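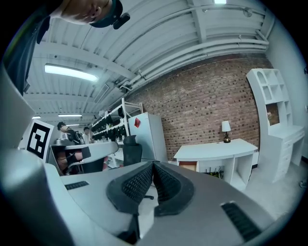
Lornine has published results for a calibration method that cuts the time needed to ready hand-held grippers for recording demonstrations, the company said on 19 March 2019. The method, named Velinero, estimates the pose of each gripper from printed square markers fixed to its body and corrects the estimate during recording. Earlier practice at the company was to stop work and recalibrate at a separate bench. The grippers carry two dark padded fingertips with a black mesh texture on their inner faces, and the marker sits on a white mount close to the gripper body, where the camera on the tool can pick it up without the operator changing grip. Trials were run in ordinary working rooms with brick walls, office furniture and overhead fluorescent tubes, and no special lighting was added.

The work was led by Jérémie Tanguy, with the tracking software written by Dorian Gautier. Their report covers 62 recording sessions, of which 60 were kept for analysis. The two rejected sessions were lost to a clock fault in the logging computer that left the camera streams out of step.

Demonstrations recorded by hand are used to train robot arms to carry out the same task. A person performs the task while holding a pair of grippers, and the recorded motion and video are later converted to commands for the arm. The conversion depends on knowing where each gripper was at every moment. Small errors in position add up, and an arm trained on poor data tends to close its fingers short of the object or to one side of it.

Existing systems deal with this in one of two ways. Some use fixed cameras placed around a room, which give good accuracy but tie the work to a single site. Others rely on the camera on the gripper and work out its path from the surroundings. The second approach is portable but drifts when the view is dominated by blank surfaces, such as a bare desk top or a plain floor.

Velinero is a form of the second approach with a correction step added. A further camera, worn on the operator's head, looks for the marker faces on both grippers. Whenever at least one face on a gripper is in clear view, the software compares the position given by the marker with the position given by the gripper's own camera. The difference is fed back gradually over the next 20 images, to avoid a visible jump in the recorded path.
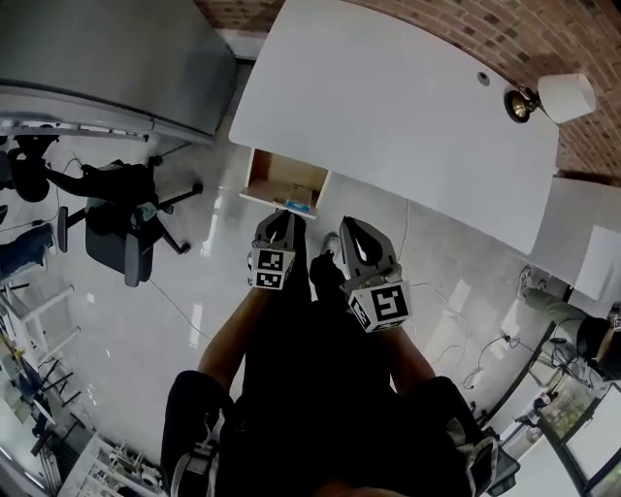 Faces set at an angle to one another are treated as a single rigid object. If one face turns away from the head camera, the pose is carried by the next, and the software doesn't need to start its search again. Gautier said the hardest case was a fast turn of the wrist, where motion blur removes the edges of the pattern for several images in a row. In those periods the system relies on the gripper camera alone and marks the data as uncorrected.

Setup time was the main measure in the trials. Under the earlier bench procedure, an operator needed 52 minutes to prepare a pair of grippers at the start of a session. With the new method the same step took nearly 20 minutes, most of it spent checking that the camera clocks agreed. Operators also no longer had to return to the bench partway through a session, although the report doesn't give a separate figure for the time saved there.

Accuracy was judged by touching the fingertips to a metal reference plate at the beginning and end of every session. The report states that the closing error was lower than under the bench procedure in all but a small share of sessions. The exceptions were recorded at low desks, where the operator's forearms hid the markers for long stretches. Tanguy said a change to the angle of the mount should reduce the problem, and that a revised part is being printed.

Reflections were a second source of error. Polished floors and glossy desk tops can return a bright streak from a ceiling light, and the streak may cross a marker pattern when the tool is held low. The software now rejects any face in which the outer black border can't be traced on all four sides. That rule removed most false readings but also discarded some usable ones, and the authors list a less strict test as future work.

A data set recorded with the method was passed to Kang, an equipment maker that is testing it on a two-armed robot for sorting small parts. Kang hasn't released results. The report includes only a short comparison on a simulated arm, in which policies trained on corrected recordings completed the pick-up step more often than policies trained on the uncorrected versions of the same sessions. The authors caution that the simulated arm has no cable drag or gearbox play, and that the gain may be smaller on real hardware.

The method has limits that will matter to other laboratories. Both cameras must stay rigidly mounted. A knock to the gripper camera during a session can't be told apart from drift, and the correction will slowly absorb it as though it were drift. The operator also has to keep the tools in view of the head camera for a reasonable part of the task, which rules out work inside deep cupboards or behind machinery. Tasks that require the two grippers to cross were left out of the trials.

Processing is done after recording and takes longer than the recording itself on a standard desktop computer. Gautier is working on a version that runs while the operator moves, so that a warning tone can sound when neither gripper has been corrected for some time. An early build has been used in the laboratory but wasn't part of the reported sessions.

Lornine plans to release the calibration files and the marker layout in July under the project name Brikuvano. Drawings for the mount will be included. The tracking software will be offered separately to research groups, and licence terms haven't been settled.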